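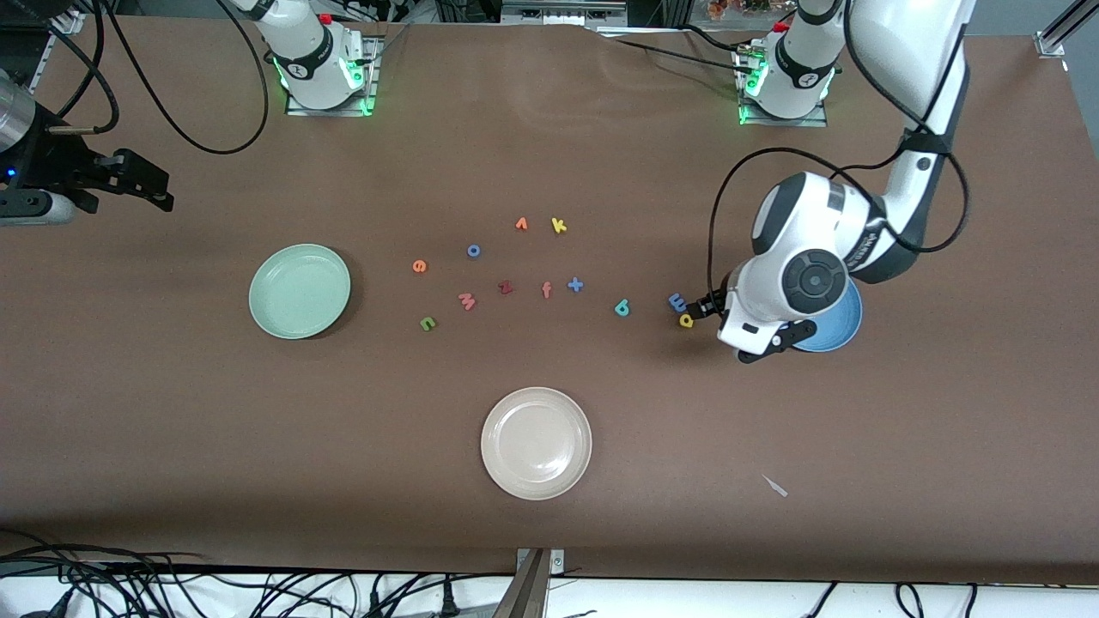 What will I do during a session?
You will sit at a long table and sort small foam letters onto plates and into a bowl, following short spoken instructions. One session takes 25 minutes.

Pavisis is looking for adults who want to take part in our letter sorting study in Sedgwick. We would like to learn how people group letters when the colours and the order are mixed, and how they decide where to put the next one. The study starts in January and we need 11 more participants.

You can apply if you are over 18 and can read the Latin alphabet. English does not need to be your first language. Please tell us when you apply if you have difficulty to distinguish colours; you are still welcome, but we will prepare another set of letters for you.

Each participant comes two times. The sessions are in the Leltgate building, second floor, and there is a lift. Morning places begin at 9.30. We pay the travel costs inside the town, and after the second visit you receive a book voucher.

To apply, write a short message to Parisa Parsa with your name, your age and the hours that suit you. Questions about the letters and the tasks can go to Yusri Sumampouw. We answer all messages, but sometimes it takes a few days.

Last updated: January

Contact | © Pavisis | Back to top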